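Folding a large cloth

From the Salthorpe Household Encyclopedia, a reader-written reference. Last revised 9 July 2020.

Folding a large cloth means taking a wide, floppy piece of fabric (a sheet, a tablecloth, a dust cover) and getting it down to a flat packet that will sit on a shelf. I've been looking after the linen pages here for 9 years and this is the entry I get the most mail about, so I keep adding to it – sorry if it rambles in spots!

Names

Most people I know just say "folding the sheets." Older laundry manuals split the job into the draw, the halving and the packing, and I've kept those words because they're handy. The draw is the part where you pull the cloth out between two hands. Halving is bringing edge to edge, and packing is everything you do once it's narrow enough to lay down.

Where to do it

A table is lovely if you have one big enough. I don't, so I fold standing up in the living room, on carpet, and I vacuum first. Carpet is kinder than tile if a corner drops, though a looped or ribbed one will grab at a loose thread and pull it, so look over your hems before you start. Shoes off, too.
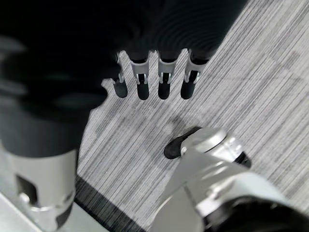 A smooth wood floor works fine as long as it's clean, and you can even lay a really big tablecloth right out on it and crawl around the edges. I did that every December for years with the long one my aunt left me. My knees have since voted against it.

The draw

Find two neighboring corners and take one in each hand, pinching with the thumb against the fingertips. Lift until the top edge comes up straight between your hands, then pull outward. A little sag in the middle of the hem is normal with soft cloth. What you want to get rid of is the slack further down, and a couple of firm snaps will usually do it. Raise your hands higher than feels natural, especially if you're short like me.

If the cloth is wider than your reach, fold it once on a bed first, or get a second person on the far end. 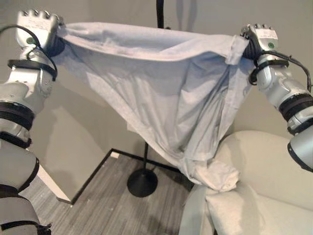 Does a white cloth need ironing before it's folded?
Only if the creases bother you. Wrinkles in a soft weave mostly relax if you draw it out well and smooth it with your palm at each fold.

Halving and packing

Bring the right corner to the left, slip one inside the other, and run your free hand down to find the new fold. Halve again. I stop at 3 folds lengthwise and then roll or fold the strip toward me, but a Dorodetti fold (thirds both ways, hem tucked inside) makes a neater stack and I use it for anything going on an open shelf. The Kováčik fold is the same thing begun from the short side. Leave a finished packet under something flat for 30 minutes and it'll hold its shape much better.

See also: Fitted sheets; Sketa linen press; Hems and selvages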